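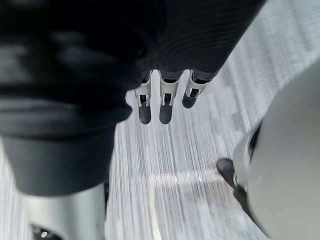 Black padding and silver fingers, in the front hall at Druvton.

SHOES OFF, PLEASE (AND ON THE RACK, ALSO PLEASE)

The house slides have a home again. After a winter in which they lived mostly under the coats, and one of them for a while in the umbrella stand, the wooden rack by the door is back in service and we would like it to stay that way until at least September.

The system is simple enough to fit on a card, so naturally we wrote a 2-page memo first. Cream slides go on the top shelf, gray slides go on the lower one. Pairs go with pairs. Toes to the back, heels toward you, so the next person can step in without performing a small dance in their socks. If you take a pair upstairs, bring the same pair down. We can tell.
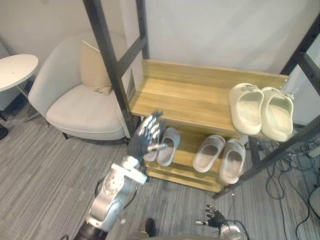
Cream up top, gray below.

There is a good stretch of bare shelf on the top left, and several of you have already asked whether your boots could have it. They could not. Boots go on the mat, where they can drip in peace.

The Cosgrove side of the building has asked for a rack of its own. We priced one at $76 and are thinking it over, slowly. In the meantime they are welcome to use ours, provided they learn the shelves.

Anyone missing a single gray slide, left foot, should look behind the Nelance boxes before writing to us about it.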